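# Über uns

Hallo und schön, dass du bei Soltness gelandet bist! Ich bin Declan Wihongi, mir gehört der Laden, ich schraube die Rudergeräte auseinander und meistens gehe ich auch ans Telefon (wenn nicht, stehe ich gerade auf der Fläche und zähle jemandem Wiederholungen vor).

Soltness ist ein kleines Trainingsstudio mit 572 Quadratmetern, früher war hier eine Druckerei. Wir haben Rudergeräte, Freihanteln, Seilzüge und eine Laufbahn, auf der man gerade mal sieben Schritte sprinten kann, bevor die Matte kommt. Reicht völlig! Spiegelwände gibt es nur im Hantelbereich, und die Musik darf sich wünschen, wer zuerst da ist. Freitags um sechs Uhr früh ist das immer Arnel, und dann läuft eben Schlager.

Angefangen hat alles mit einem Kurs für Leute, die nach Jahren Pause wieder in Bewegung kommen wollten. Ich war selbst so einer. Nach meinem Bandscheibenvorfall hat mich Crisanto Ocampo mit einer Engelsgeduld wieder ans Kreuzheben gebracht, erst mit dem Besenstiel, dann mit der leeren Stange. Heute leitet er bei uns das Krafttraining und ist immer noch so geduldig – bei runden Rücken allerdings nicht.

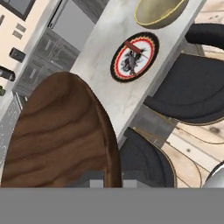 Beim Thema Essen werden wir ständig nach Plänen gefragt, und dafür ist Danish Bugti da. Er hat Ernährungswissenschaft studiert und hält wenig davon, 1000 Kalorien am Tag zu streichen und dann im März alles hinzuwerfen. Bei ihm geht es um Dinge, die du abends nach der Arbeit noch hinbekommst. Sein liebstes Messgerät ist ein ganz normaler Teller, gern auch einer mit schwarzem Rand und rotem Zickzackband: Die weiße Mitte teilst du dir auf, die Hälfte Gemüse, der Rest Eiweiß und Beilage, fertig. Die Küchenwaage darf im Schrank bleiben.

Dann ist da noch Arnel Mercado, unser Mann für Rudern und Ausdauer. Mit ihm machst du in der ersten Woche einen Einstufungstest, ganz ohne Drama, und danach schreibt er dir einen Plan für neun Wochen. Ändern kannst du den jederzeit, sag ihm einfach Bescheid. Wenn das Knie zwickt, erst recht.

Verträge laufen bei uns monatlich. Probetraining ist kostenlos, bring saubere Hallenschuhe und ein Handtuch mit, Wasser steht da. Am besten rufst du vorher kurz durch, im Januar wird es nämlich ziemlich voll!

Bis bald auf der Matte
Declan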